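드렐라섹, 가상 주택에서 원격조종으로 로봇 가르치는 과정 공개

로봇 소프트웨어 회사 드렐라섹(Drelaseck)이 사람이 원격으로 로봇을 움직여 집안일을 가르치는 시뮬레이션 작업을 5월에 공개했다. 작업자는 조종 장치 '마스테로(Mastero)'를 두 손으로 잡고, 컴퓨터로 만든 집 안에서 로봇을 이동시킨다. 로봇이 받은 명령과 화면은 함께 저장되어 나중에 학습 자료가 된다.

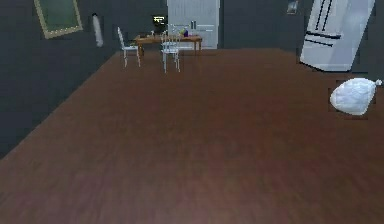 시뮬레이션 속 실내. 안쪽에 탁자와 흰 의자가 있고 오른쪽 냉장고 앞 바닥에 흰 비닐봉지가 놓여 있다. (제공=드렐라섹)

이번 작업을 맡은 뤼디빈 물랭 연구원은 "처음 배우는 사람은 팔보다 이동을 더 어려워한다"고 말했다. 물랭 연구원에 따르면 새 작업자는 9일 동안 연습을 하고, 그 다음부터 기록에 참가한다. 한 번의 시연은 길어도 30분을 넘기지 않는다. 그보다 길면 손이 피곤해져서 동작이 거칠어지기 때문이라고 한다.

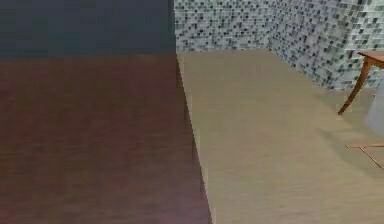

조종하는 사람은 로봇 쪽 시점의 화면을 보면서 방향을 정한다. 가구 옆을 지나갈 때는 속도를 낮추고, 벽이 가까우면 한 번 멈춘 후에 다시 출발하도록 교육을 받는다. 실수한 시연도 바로 지우지 않는다. 검토자 두 명이 따로 보고, 의견이 다르면 세 번째 사람이 결정한다.
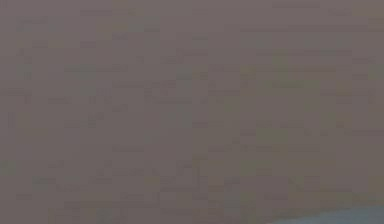
가까운 거리의 화면이 과제

회사가 어려운 점으로 말한 것은 물체의 표면이 화면을 거의 다 채우는 순간이다. 이런 때는 모양의 경계가 잘 보이지 않아서 경험이 있는 작업자도 거리를 판단하기 힘들다. 드렐라섹은 이 구간에 따로 표시를 붙여 학습할 때 비중을 다르게 주는 방법을 시험하고 있다.

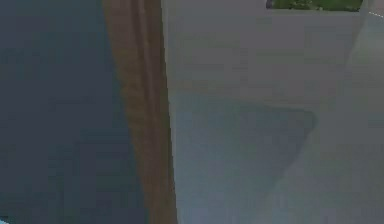 카퓌신 르콩트 교육 담당은 작업자에게 뒤로 조금 물러난 다음 다시 보라고 가르친다. 르콩트 담당은 "물러나는 동작도 로봇이 배워야 하는 동작"이라며 "그래서 그 부분을 잘라내지 않는다"고 설명했다.

드렐라섹은 협력사 분덜리히(Wunderlich)와 함께 거의 3년 동안 이 방식을 준비했다. 다음 단계의 시연은 테렌홀름(Terenholm)에 있는 교육실에서 진행할 예정이고, 실제 로봇을 사용하는 시기는 아직 정해지지 않았다.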